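Minutes of the Patients' Group, Chiang Road Dental Practice
January meeting, upstairs waiting room, 6.15 pm

I took the notes again, so apologies in advance if your best remark is missing. Nine of us came, plus the practice manager and one of the hygienists (who had to leave at seven for her bus).

Last meeting's minutes were agreed once I'd corrected the bit about the car park. It's two hours free, then you pay. I had it the other way round, sorry!

Matters arising. The handrail on the front steps has been fixed. The radio in the downstairs waiting room is still stuck on one station and I'm told it will stay there until the spring, when the whole lot gets rewired.

Gum checks. This took up most of the evening. The hygienist explained that from March every adult check-up will include a full gum measurement, where they used to do it only if something looked sore. It adds six minutes to an appointment. I asked whether it hurts and she said it can be a bit prickly, mostly for people who don't clean between their teeth, and then there was rather a silence. We all thought a leaflet would help, and I've offered to have a go at a draft. She'd like it to say plainly that bleeding when you brush isn't normal and is worth mentioning. 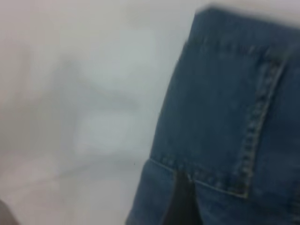 Dark blue denim

Missed appointments. There were 76 in the last quarter, which made a few of us gasp. The text reminders come through the Prirex booking system and go out two days before, and several of us said that's too late to swap a shift or find a lift. The manager will ask Prirex if we can have a second one a week ahead. I also grumbled that you can't reply to the text to cancel, you have to ring, and when you ring at half past eight you're in a queue. She wrote that down.

Drikard branch. The Saturday hygienist sessions over at Drikard are carrying on till the summer at least. Parking there is awful but the chairs are comfier, in my opinion.

Mouthguards. Dremora Juniors have asked if the practice would fit guards for their under-elevens. Everyone was in favour. The dentist wants to see the children who already have braces separately, so the club will need to send those names over first. The manager to write back.

Fundraising. We have £2,000 towards the ground floor toilet door and ramp. One quote in, two more to come. I said I'd chase the second builder, and I will, though he never picks up in the mornings.

Any other business. Someone asked if electric toothbrush heads can be recycled at reception. Not at present. The fish tank is to be cleaned more often. The magazines, please, could we have some from this year?

Next meeting in March, same room, same time. I'll bring the biscuits and the draft leaflet.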